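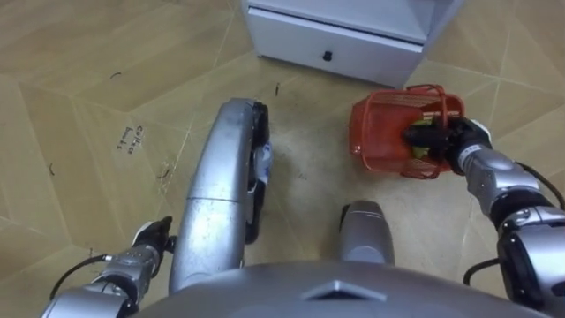 Red basket with carrying handle

Section 4. First Use of the Nelix Facial Steamer

1. Fill the tank with 22 ml of distilled water. Do not add oils or toner.
2. Close the lid until it clicks.
3. Press the power button and wait for the steady light.
4. Hold the face 19 cm from the nozzle – no closer – for up to six minutes.

CAUTION: Remove contact lenses before steaming. Do not use on broken or sunburned skin.

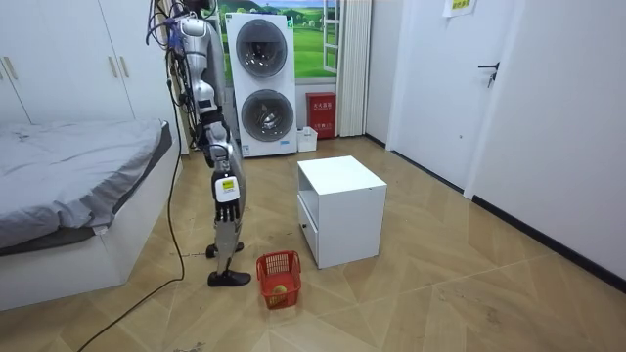
Small red basket on the floor

5. Switch off the unit, unplug it and empty the tank.
6. Pat the skin dry and apply a plain moisturizer.

NOTE: Replacement nozzles are sold under part number 459.
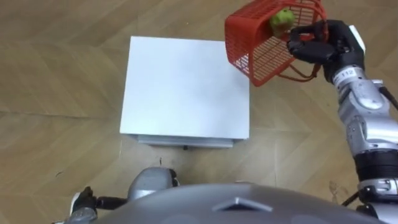 How often may the steamer be used?
Once or twice a week is enough for most skin types.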